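What does 369 out of 400 mean?

Not much, until somebody says what was thrown away. I have been reading robot learning results for long enough to have a favorite kind of sentence, and the Stirnthorpe laundry report has a fine one: "Trials with an invalid initial grasp were excluded." It sits in a footnote on the fourth page. The headline number on the first page is 369 successful hangings, and it is the number people have been repeating to me since December.

The method itself is reasonable. A person demonstrates the task, the wrist camera records it, and a policy learns to go from what the camera sees to how the gripper should move. Nesma Mansour's group collected 200 demonstrations for each garment type, which is modest, and trained one policy across all of them. I have no quarrel with any of that. My quarrel is with where the clock starts.

A trial in this report begins with the hanger already gripped and already partly inside the waistband. Getting it there is called "setup." Anyone who has hung up a pair of elastic-waist pants knows that setup is most of the job. The waistband rolls over on itself and the bar catches on the lining. By the time the bar is through, a tired child could finish.

Look at what the policy is given to work from. The fingers hold the neck and the hook stands up large in the middle of the view, while the point where the bar goes into the green garment is off to the right, at a fold. Everything hard about the next second is happening inside the cloth.
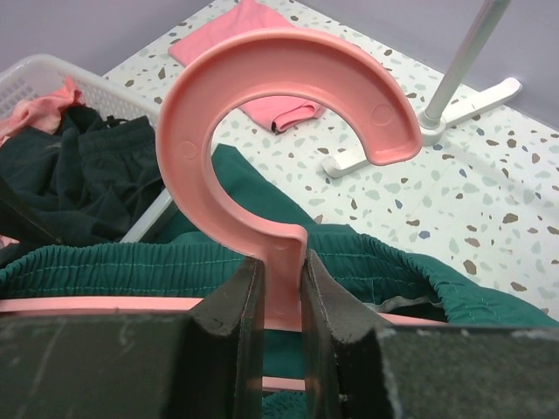
The trouble with one camera

Mansour's answer is that the policy learns to infer the hidden part from the visible part. Maybe it does. The way to find out would be to change the visible part and leave the hidden part alone: a different hanger color, another floor, no basket of clothes beside the work. The report has 2 such tests, both on the Baston arm, and both swap one solid hanger for another. I would call that a start – and a small one.

The Tkachenko baseline bothers me more. It was trained on a quarter of the data, with a wider view and no fine-tuning, and it loses badly. Of course it loses. Give it the same 200 demonstrations and the same starting grasp, and then I will read the comparison table again. The authors say there was no time. There was time for 4 videos.

I asked Bedetti, whose lab tried to repeat the result, how it had gone. They got the hanging to work when they began from the grasp in the report. When they began with the hanger lying on the floor next to the clothes, they stopped counting after the first afternoon. That isn't a published result and I don't offer it as one. I would like it to be, with the failures sorted by cause and the excluded trials put back in the total.

Until then I will keep quoting the footnote when people quote me the headline.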